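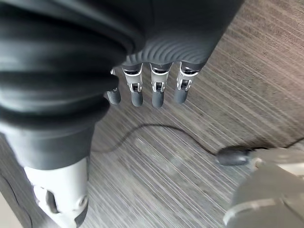 Wrist view, four fingers down, bellows sleeve on the left.

Komus Hand Kit – four finger, with bellows sleeve
Sold by Nutureck, packed in our shop in Mendton
Price: $1197
In stock: 3
Page updated December 9, 2022

Short version – a humanoid style hand for people building a robot at home or in a shared workshop. Comes as parts. You put it together, you wire it, you fit it to your own arm. Not a toy, not for lifting people or pets or anything hot.

What's in the box
Palm shell, charcoal, matte
Four fingers, silver metal side plates, rounded dark tips
Joint pins plus a few spares
Black bellows sleeve for wrist and forearm
Tapered cuff
Wire loom, 10 feet
Printed build sheet (the July one, older sheets have the pin order wrong, toss them)

Not included: thumb, arm, controller board, power supply. Thumb is a seperate part, ships when we have it.

Build notes
Fingers first, then palm, then sleeve. Sleeve goes on last but the wires go through it before that, so read the sheet twice. Talc inside the folds helps. Do not use oil, it ruins the rubber.

Side plates are handed. Left and right look almost the same on the bench. Check the slot before you press the pins. Pins come out again but you won't enjoy it.

Leave slack at the wrist. Full bend eats more wire than you'd think. Let the hand hang fingers down and run each joint slowly by hand before any power goes on. If one sticks, back the pin off a hair and try agian.

Working on the floor is fine, carpet is good if you drop pins, bad if you want to find them. Tray or magnet mat, your call.

Fit
Cuff clamps to most home built forearms with a round end. Odd shape? Get the Tatlı adapter ring, $77, sold on its own page. Ring needs a flat face to seat on – sand or file yours first if it's printed.

Care
Wipe the sleeve with a damp cloth, mild soap. Keep it out of the sun. Fingertips wear, sold singly or as a set.

Shipping and returns
Goes out in 3 working days. Unbuilt kits can come back, built ones no, sorry. Missing a part? Email with your order number and a photo of what you got and we'll mail the rest.

Shared shops – one order can cover several hands, ask for a quote before you pay. Pickup in Mendton OK, write first so somebody is at the counter.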